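Flolden: notes on moving small furniture around small rooms

Hi, and thanks for poking at Flolden! I started this as a plain text file on my desktop and it grew (a lot), so now it has a README like a grown-up project. It's a set of notes, checklists and a room log for people who rearrange their places more often than they should. I'm on my third apartment layout and I still can't leave the laundry corner alone.

What you get: the checklists folder, the log with 713 entries, and a folder called vaughan, named after the street I lived on when I wrote the first 60 of them. Huw Trevor cleaned up the spelling and fixed my inches. Thank you, Huw!
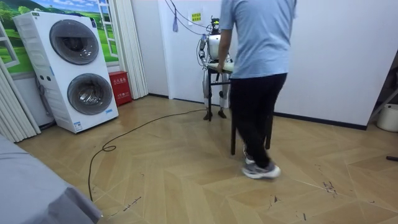

Side tables are my favorite entries, and they get their own checklist. Walk the route before you pick anything up, look for cords, and decide where the legs are going to land. For a small one with a flat top and slender legs, I like the waist-high carry, one hand on the edge of the top like the person in the light blue T-shirt, and sneakers on your feet, please, especially on parquet. Felt pads go on the legs first. I forgot them in November and the floor still shows it.

Entries come in 2 flavors, "isov" (one room) and "jonlow" (through a doorway). Don't mix them in one file, the sorting gets weird.

Still to do: rugs, bookcases, anything with drawers that slide open on you halfway down the hall.

Last updated 2024-08-11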